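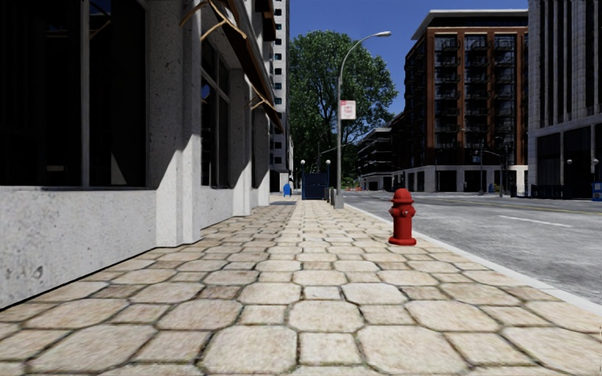 The simulated sidewalk, with its red hydrant near the curb, that visitors worked with at the Drirko open day.

**Purkalach, April 2023** – If you have ever wanted to send a delivery robot down a city street without getting in anybody's way, Wednesday was your chance. Drirko opened its workshop on the old mill road to the public, and the big draw was the simulator the team uses to teach its sidewalk robots how to get around.

The doors were supposed to open at two, but there was already a line down the stairs by then, so the staff let people in early. By closing time 294 visitors had signed the guest book – a lot more than the 200 the company had printed badges for. Latecomers got a sticker with their name in marker, and the kids seemed to like those better anyway.

The street on the main screen is all computer-made: pale stone paving, storefront windows, brick balconies across the road and a big leafy tree under a deep blue sky. Visitors picked a route, set a top speed and then watched a virtual robot try to follow it. After each run, the software played back where it had slowed down and what it had been unsure about.

"Hydrants are a great first lesson," said Sabina Rusnák, who builds the virtual streets. "They don't move, they're a color you can't miss, and a robot can still get too close if it's busy thinking about the curb."

She spent most of the afternoon changing things on request. One boy asked for rain and got it. His sister wanted it to be night, and a whole row of grown-ups leaned in to see how the robot would handle that (slowly, but it got there!). Rusnák says shadows are harder than people expect, especially the sharp ones buildings throw on a bright day, and her team can run the same block at every hour from sunrise on to practice.

Downstairs, Oldřich Oravec was showing off the real thing. Ireo is a six-wheeled delivery robot that comes up to about an adult's knee, and it drove laps of the loading yard with a box of rolls from the Kubíček bakery inside. Oravec let visitors stand in its path, and it stopped for every one of them, then picked its way past. It also stopped for a pigeon, twice, and got a round of applause both times.

The rolls were free once they had been delivered, and they were gone by four.

Ludmila Hájek brought her seventh-grade class over on foot from the school. They had been writing small programs for a toy car all winter, and several of them had very pointed questions for Oravec about battery life. Ireo runs for around 60 minutes with a full load before it has to go back to its charger, he told them, and yes, the team would like that to be longer.

Street trials in town have not been scheduled yet. Drirko wants more hours in the simulator first, and it is taking suggestions for tricky corners that ought to be added. A map by the exit was covered in pins by the end of the day, with a thick cluster at the bus station.

The next open day is planned for the fall. Teachers who want to bring a class before then can write to Mariann Virág at the Drirko front office.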